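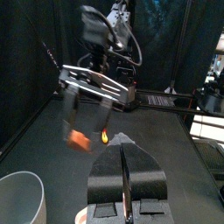 The Kedard is back on the road

Those of you who came to the November meeting will remember Jianhua Tang standing up at the end and saying, rather quietly, that he had bought a 1934 Kedard saloon with no floor, no back seat and an engine in four boxes. Well, she runs! She drove to the Cundard meet under her own power, and she drove home again as well, and I was lucky enough to be in the passenger seat for most of it.

For newer members, the Kedard was a small four-door built for doctors, shopkeepers and anyone else who wanted something a bit smarter than the usual light saloon. They were never common and the bodies rotted badly behind the rear doors, where the ash frame sat against the wheel arch and soaked up everything the road threw at it. Jianhua's was no better than the rest. When he lifted the trim on the nearside he could put his hand straight through to the outside world.

The frame has had new ash from the door pillars back, all of it cut and jointed by Yaqin Su in her garage at Rirkholm. Yaqin had only done one car before this (her own tourer, which many of you will have seen) and the curved piece over the rear arch took her three goes. The first was too thin, the second split when the screws went in, and the third fits so well that the door now shuts with one finger and a lovely soft clunk. I opened and shut it far more often than I needed to.

Mechanically it was a longer story. The block was sound, but one of the boxes turned out to hold parts from a different engine altogether, including a camshaft that was very nearly right and wasted most of a winter. The correct one came from a member in the north who had been using it to prop up a shelf. New white metal bearings, new valves, and a rebuilt water pump with a modern seal hidden inside, which I don't think even the sternest judge could object to. The gearbox needed nothing but a clean and fresh oil. The dynamo still whines a little when cold.

Then there is the paint. Jianhua went back and forth for months between black and the maroon he found under the dashboard, and in the end he went with maroon over black, with a thin cream coachline that he did himself. It is beautiful. There's a wobble in the line just ahead of the offside rear door, and he will show it to you before you have had time to notice it.

So what is she like on the road? Better than I expected, I have to say. She pulls away very cleanly in second on the flat, and she settles at a speed where you can still hold a conversation without shouting. The steering has that nice heavy feel of a car of that age with everything properly adjusted. The brakes are rods and they want a good firm push and some warning. We climbed Nair Hill behind a tractor, which was no hardship, and the temperature stayed well down all the way to the top - a great relief to the owner, who had brought two cans of water and a very worried face.

She smells right too. Leather, warm oil and a bit of old carpet. The front seats are the originals, fed and softened and stitched where they had come apart, and the back seat is new hide that has been left to find its own creases. I hope he never puts a cover on it.

At Cundard she was parked on the grass as entry 447, between a very shiny roadster and a bakery van, and there was a crowd round her all afternoon. One gentleman had learned to drive in a Kedard and was given the driving seat for as long as he liked. He found the hidden catch for the windscreen straight away, without looking. Jianhua had owned the car all that time and had been opening it with a spoon handle.

Still on the list are a proper pair of rear lamp glasses, a clock that goes, and the semaphore arm on the nearside, which comes up happily but has to be helped down again. If anyone has a Kedard clock in a drawer, even a dead one, Jianhua would love to hear from you. He also has a spare near-correct camshaft, free to a good home or a good shelf.

The car will be at the next club evening, and Yaqin is bringing her patterns for the rear arch along with the split one, so that anybody thinking of tackling their own frame can see where it went wrong. Do come and have a look, and try the door.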